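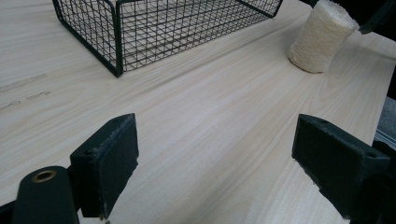
**Unit 9 handout: Evaluating a hand-held gripper kit**
Roscoe Pettigrew, Applied Automation, Grevville campus
Revised December 19, 2018

Read this before the bench session. You will be working in pairs with the Kirholm hand-held gripper kit, which the department has on trial from Skusley. At the end of the unit each pair hands in a two-page review with a recommendation to buy, extend the trial, or return the kit.

## 1. What the kit is for

The Kirholm is a two-finger parallel gripper on a handle, with a camera mount that looks forward over the fingers. A person holds it and does an ordinary task: pick up, move, put down. The recording is then used to teach an arm fitted with the same fingers.

The selling point is that the operator doesn't need the arm. You can record in a kitchen, a stockroom or a hallway, and the arm stays bolted down in the lab. The price you pay is that the operator has no limits on reach or speed, and the arm does. A demonstration that feels natural in the hand may be impossible to replay. Keep that in mind when you write your review, as most of the vendor's material skips over it.

## 2. Terms you need

- **Stroke**: the distance between the finger faces when fully open.
- **Pad**: the replaceable block on the end of each finger. It does the gripping and takes the wear.
- **Episode**: one recording, from the start press to the stop press.
- **Compliance**: how much the pad gives when it closes on something.
- **Approach**: the part of the episode before contact. Students tend to rush it.

## 3. The bench task

The task is to place a loofah in a wire basket on the wooden table. It looks easy, and the first few tries usually go well. We use it for three reasons.

The loofah is light and has an uneven surface, so the pads touch it at a few points and not across a full face. A pad that works well on a smooth carton may behave differently.

The black wire basket has an open grid. You can see the table through it, and so can the camera. Software that looks for a solid wall has trouble with this. Note how the vendor's viewer handles it.

The table is pale and so is the loofah. Contrast is low on purpose. Change the lighting if you want to test this, but write down what you changed.

### Procedure

1. Check the pads and the mounts. Fill in the condition sheet (section 4).
2. Stand the loofah upright beside the basket, with bare table between them.
3. Hold the gripper open over the table before you press start.
4. Approach slowly. Close on the loofah at mid-height.
5. Lift clear of the basket rim, move across, lower, open.
6. Back away with the fingers open, then press stop.
7. Record 16 episodes, swapping operators after the eighth.

If you drop the loofah, keep the episode and mark it as a failure. Do not delete it. A set with no failures in it tells us very little about the kit.

## 4. Condition sheet

Pads are the consumable part, and their cost over time belongs in your review. Inspect both, including the lower front edges and the corners. Use these words so that sheets from different pairs can be compared:

| Term | Meaning |
|---|---|
| Scuffed | Color change on the surface, shape unchanged |
| Chipped | Small pieces missing from an edge or corner |
| Frayed | Edge material coming apart |
| Crumbling | Bits come off when touched lightly |

The pads on our bench gripper show scuffs and small chips on the left, and a frayed, chipped lower front edge on the right. Record the two sides separately. A single entry such as "worn" will be sent back to you.

Write down what you see on the day, even if the previous pair wrote the same thing. Do not guess at a cause. If you think uneven pad wear affects the grip, say how you would test it — for example, by swapping the pads left to right and repeating the set.

## 5. Comparing with the alternative

The other product under review is the Hutchins tabletop unit. It is fixed to a stand and driven by a joystick. We don't have one to handle, so you will work from the data sheet in the course folder. Points to cover:

- Setup time before the first usable episode
- Operator fatigue over a full set
- Cost of pads for 1000 episodes, using each maker's own stated pad life
- How the recordings are stored, and whether you can open them without the vendor's software
- What happens when the trial license ends

On the fourth point, Skusley's answer to us in November was that export is "supported on request." Treat that as an open question.

## 6. Writing it up

Give your success rate as a fraction, with the failures sorted by type: missed grip, slip during lift, contact with the basket, other. Say who operated which episodes. If the two of you got very different results, that is a finding about the kit and should be in the review.

Keep opinion and measurement in separate paragraphs. "The handle is uncomfortable" is fine as opinion. "Both operators asked to stop before the end of the set" is better.

Reading for the next unit: chapter 21, on contact and friction. Bring your condition sheet.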